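Keeping a Line of Credit Ready Before You Need One

From the Sunance small business newsletter, 11/24/25

Most owners we talk to apply for credit at the worst possible time. A big customer pays late, payroll is coming up, and the application goes in with a thin bank balance and three months of weak statements attached. The lender sees exactly what the owner sees, and the answer is either no or yes at a price that hurts.

A revolving line of credit works best when it is set up during a calm stretch. This item covers what a line is for, what it costs while you are not using it, and what we ask for when you apply or renew.

What a line is for

A line of credit is meant to cover gaps in timing. You buy materials in one month and get paid for the finished work the next. You take on a larger order and have to pay people before the customer pays you. The line fills that space and is paid down when the money comes in.

It is a poor fit for things that last. A delivery van, new shelving, a build-out of the back of the shop - these should go on a term loan, where the payments are spread over something close to the useful life of the thing you bought. When a long-term purchase goes on a revolving line, the balance sits there, and the line is full when a real timing gap shows up.

We see this often enough that it is the first thing Homa Shokri checks on a renewal. She handles most of our revolving accounts. If the balance has not dropped close to zero at any point in the year, she will call and ask what the money went toward. It is usually a simple conversation, and in many cases the fix is to move the stuck part of the balance onto a term loan and free up the rest.

What it costs to have and not use

There are three charges to look for in any line of credit agreement, ours or anyone else's.

The first is the interest rate on what you draw. It is almost always variable, so it will move when the base rate moves. Ask which base rate is used and how often it resets.

The second is the annual fee. On our smaller lines this is $300, charged on the anniversary of the account whether or not you draw.

The third is an unused line fee. Some lenders charge a small percentage on the part of the line you leave alone. We do not charge one on lines below our commercial tier, but many lenders do, and it can be easy to miss because it may be listed under "other charges" on a later page.

Draw fees are a fourth possibility. If a lender takes a fixed amount each time you move money, ten small draws will cost more than two large ones, and you should plan around that.

How much to ask for

A common habit is to ask for the largest number the lender might approve. A better way is to look at your own calendar. Take the last year of bank statements and find the longest stretch between money going out for a job and money coming in for it. Add up what you spent in that stretch. That figure, with some room on top, is a sensible size for the line.

Vahidi, a cabinet shop that has banked with us for a long while, did this exercise in June. The owner had planned to ask for a good deal more than he ended up requesting. Once he had the dates written down, he could see that two of his larger customers caused nearly all of the gap, and that a deposit from each of them at the start of the job would close much of it. He asked for a smaller line and changed his invoices.

Changing payment terms is free, so it is worth trying first. Deposits, progress billing and shorter due dates all reduce the amount you need to borrow. Some customers will say no. A fair number will say yes because it is the first time they have been asked.

What we ask for

For a new line we need the following:

Two years of business tax returns
Year-to-date profit and loss statement and balance sheet
Six months of business bank statements
A list of what customers owe you, by age
A list of what you owe suppliers, by age
A personal financial statement from each owner with 20 percent or more

The two aging lists hold up more applications than anything else on that page. If you keep your books in Tuneo or Zultero, both will produce them from the reports menu. Run them on the same date as the balance sheet. If the dates do not match, the totals will not match either, and we will have to come back to you.

For a renewal the list is shorter. We need the most recent return, current statements and the two aging lists. Please send them before the renewal date on your agreement. A line that lapses has to be reopened as a new account, with the longer list.

Personal guarantees

Nearly all small business lines carry a personal guarantee from the owners. It means that if the business cannot pay, the lender can look to you. Read the guarantee as a separate document. Check whether it is limited to a fixed amount or covers the whole debt, and whether it ends when the line is closed or continues until you ask in writing for a release.

If you have a partner, check whether each of you is responsible for your share or for all of it. The usual wording is "joint and several," and it means all of it. Partners who own different portions of the business are sometimes surprised by this. It is better to talk it through before signing.

When a lender can cut the line

Many lines are written as "on demand" or subject to annual review. In either case the lender can reduce the limit or decline to renew. Common triggers are a drop in sales, late financial statements, tax liens and overdrafts. Some agreements also require you to keep a certain ratio of current assets to current liabilities, and a breach can count as a default even when every payment has been made on time.

If you think you are going to miss one of these tests, tell your lender early. A waiver is far easier to give ahead of the test date than after it.
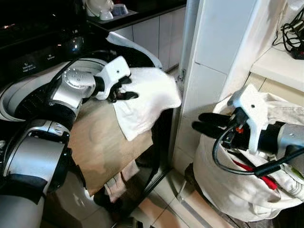
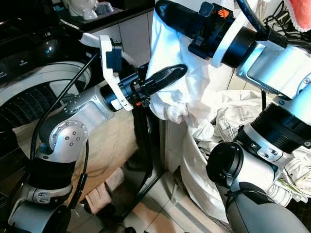

White fabric at the front-loading washer

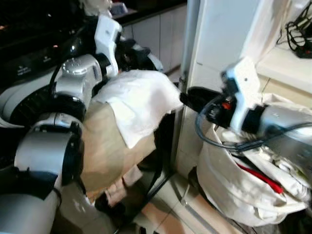
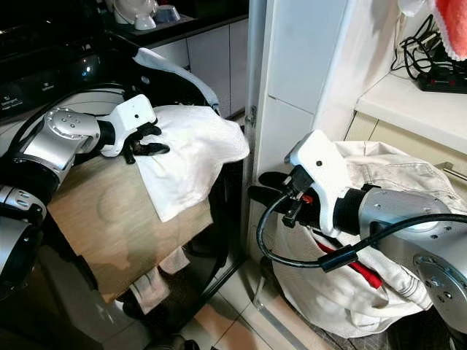 Drawing and repaying

Once the line is open, make one small draw and repay it within the month. It confirms that the transfer goes to the right account and that the people on your side who are allowed to draw can do so. We have had owners find out during a payroll week that the only authorized name on the account was a bookkeeper who had left.

After that, keep a plain record of every draw with the reason next to it. A sheet with the date, the amount, the job and the date you expect to repay is enough. At renewal it answers most of our questions, and during the year it will show you if the line is starting to be used for things it was not meant for.

Set a repayment rule and keep to it. Some of our customers send 70 percent of each payment from a financed job straight to the line until that job's draw is cleared. Others clear the whole draw as soon as the invoice is paid. Either works.

Questions and appointments

Mojtaba Kordestani is taking appointments for new applications through the end of the year. Bring your bank statements and the aging lists if you have them, and he can give you a working figure at the first meeting. Renewals should go to Homa Shokri as before. Both can be reached through the main branch number or by secure message from your online account.

The next issue will cover equipment loans and how the down payment is set.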